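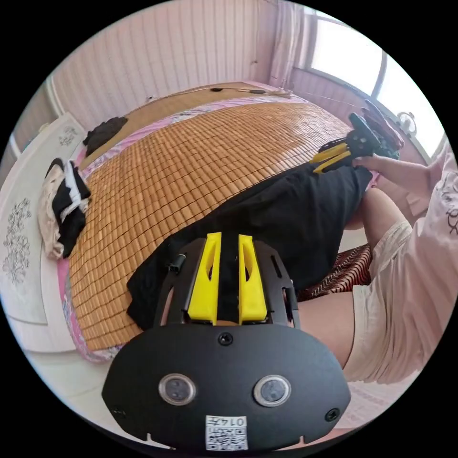
**Unidad 14 · Textiles del hogar**

# Ropa sobre la cama: doblar y clasificar

¡Empezamos por la superficie! Una esterilla de bambú como esta, de piececitas rectangulares, es una maravilla: la cuadrícula sirve de guía para alinear los bordes de una tela. Debajo asoma la sábana rosa de flores.

- Extender la tela negra grande y alisarla desde el centro.
- Doblar a lo largo, siguiendo una hilera.
- Repasar el montón de blancos, cremas y negros: ¡separad por color!

Para el próximo día: ficha 74 del cuaderno Lulura.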